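A Season on the Books

I went to pick strawberries because I wanted to write about the people who pick strawberries, and by the second morning I'd have given anything to be back at a desk. My knees! I had read plenty about seasonal work permits, and I'd sat through a very long briefing on them, but I'd never spent a shift bent over a row with a crate that never seemed to fill.

The farm was Zinmont, which is flat and enormous and smells lovely until lunchtime. Most of the pickers had come over on a six-month permit through an agency called Bido. I travelled up with a group of new arrivals in a Lobo minibus, 220 miles with one stop, and there were 14 of us squashed in with all the bags (mine was the biggest, and I was the one going home in a fortnight). A woman in the seat next to me had her contract folded inside a biscuit tin. She'd read it so often on the flight that she could tell me which page had the bit about Sundays.

People talked about money the whole way, as you would. The visa, the flight, the medical, the bus to the airport – it all gets paid before anyone has earned a penny, and plenty of them had borrowed to do it. One lad still owed his uncle some £200 and was planning his first few pay packets around it. Another had paid a man in his home town for "help with the forms", and only found out on the minibus that everybody else had filled in the same forms for free. He went very quiet after that, and somebody passed him a satsuma.

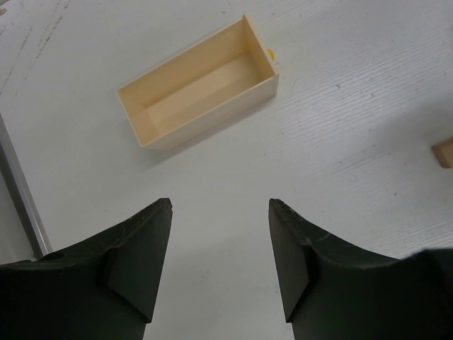 So who is meant to pay for finding the worker a job? The employer or the agency pays, and on a properly run scheme a picker is never charged a fee for being given the work.

The trouble is what happens before the proper scheme comes into it. The man with the forms doesn't work for Bido and isn't on anybody's list. He has a phone and a cousin who went to England once, and in a small town that can be enough to set up in business. I asked at the farm office what they did when a new picker owned up to having paid somebody. They said they wrote it down and passed it on, and I believe them, but I couldn't find a single person in the caravans who'd ever heard anything back.

Evenings were the best part. We had a caravan between four, a shared kitchen, and a café in the village called Clasico that did chips and let you sit for hours over one tea. I learnt more in there than I did at the briefing. Which supervisor rounded your hours down, which one didn't, how to ask for a transfer to the packing shed without making an enemy. Two of the women had done three seasons and kept every payslip in date order. They'd once got a whole week's missing overtime back that way, and the younger pickers treated them like solicitors.

I left on 23 June 2021, slower than everyone else and a good deal browner. The woman with the biscuit tin is staying until October. She messaged me last week to say she has moved to raspberries, the pay is a bit better, and her back hurts in a different place.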